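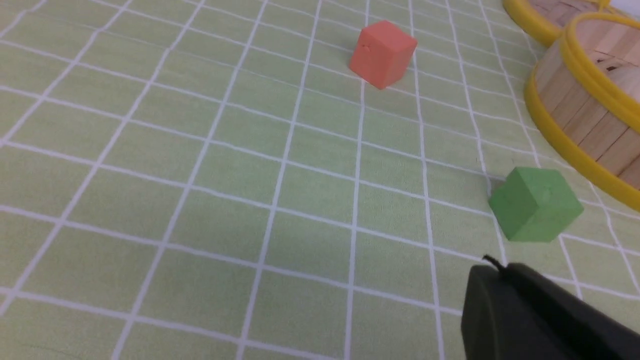
It was never pink in our house, one respondent in Podau wrote in the margin of her form, it was salmon, and my sister still calls it orange just to annoy me. We were delighted by remarks like this one, and they came in from all over the sample. People care about colour words far more than our short form gave them room to show.

Figure 4. A salmon-red block on a light green cloth with white grid lines.

4.2 Names for the colours between red and orange

We asked 100 adults in Podau and another 100 in Chin to write down the first word that came to mind for a set of printed colour cards. The cards were viewed at home by daylight, before noon where possible. Most of the set gave few surprises. Dark blue was blue, and grass green was green, in both towns. The region between red, pink and orange was a different matter, and it is by far the liveliest part of our results.

In Podau, 51 people used "salmon" for the middle card of this group. In Chin the same card drew that word from only 33. The others in both towns spread their answers over pink, coral, orange, peach and a lovely scatter of private words, among them "brick with milk in it" and "Grandma's bathroom". We kept all of these as written, spelling included.

Why should two towns so close together differ? Podau has a long fishing history, and we suspect the word is simply heard more often there. The Ciltora word list, which we used to check local speech, does have more fish terms from Podau, but it was gathered for another purpose and we would not lean on it too hard.

Background matters too - a warm colour set against a pale green (Figure 4) can look redder to many viewers than it does against white. Our cards had a plain grey border for this reason, as in the earlier Brakine survey. Tables and curtains at home were beyond our control, and several people told us they had carried the cards over to a favourite window. We would love to see the work repeated with the same cards on several coloured cloths, starting with green. The answers for the yellow and brown cards are given in section 4.3.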